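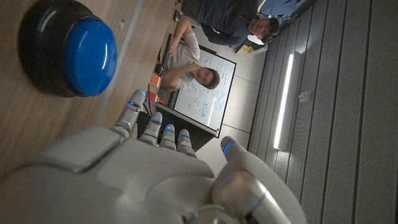 About Citbridge Learning Center

Citbridge is a small school in Mirnargate offering hands-on courses in design, mechanics and basic electronics. The school was founded by Guangming Bai and Meifang Wan, who had taught evening classes together in a rented hall and wished to give their students a permanent place to work. Instruction takes place in small groups, and each student is expected to handle the materials of the subject from the first lesson.

Our Approach

The work of the school is organized around the table. A course unit at Citbridge usually begins with a few simple objects, such as blocks, push buttons, switches and weights, and with a question that can be tried out by hand. Students sort, stack, press, measure and compare before they are asked to write. Their observations are then taken to the whiteboard, where the group draws up its diagrams and agrees on the next step. Boards are not wiped between sessions unless the group leader has signed them off.

Staff are asked to allow students time to watch and think. Questions are welcome at any stage of a session, and an unfinished result may be carried over to the following week.

Rooms and Materials

The school occupies two floors of the former Okholm building. The workrooms are on the upper floor and are furnished with wooden tables and whiteboards. The lower floor holds the library, the staff office and the materials store.

The materials store is managed by Hortensia Giraldo. Its catalog lists 1597 items, which are lent to students for use in the workrooms and, with written permission, at home. Wooden blocks are kept in sets by size. Buttons and switches are checked at the end of each term, and worn parts are replaced before the next intake. Items must be returned to the shelf from which they were taken. Damage should be reported to the office on the same day; no charge is made for ordinary wear.

Students and Admissions

A total of 743 students have completed a full course at Citbridge. Groups are limited to 20 places. Applications for the main intake are accepted until the end of August, and applicants are invited to spend a morning in the workrooms before a place is offered. No previous training is required for the foundation course. Applicants to the advanced course are asked to bring one piece of their own work, finished or unfinished.

The Ding Fund provides assistance with fees and travel. Requests are handled in confidence by Aiguo Kang, head of student services, and do not affect the admissions decision.

Administration

Guangming Bai serves as director and Meifang Wan as head of teaching. Shengli Bai is responsible for timetables and room bookings. Visitors are received by appointment between 9:30 a.m. and 4:00 p.m. and should report to the office on the lower floor on arrival.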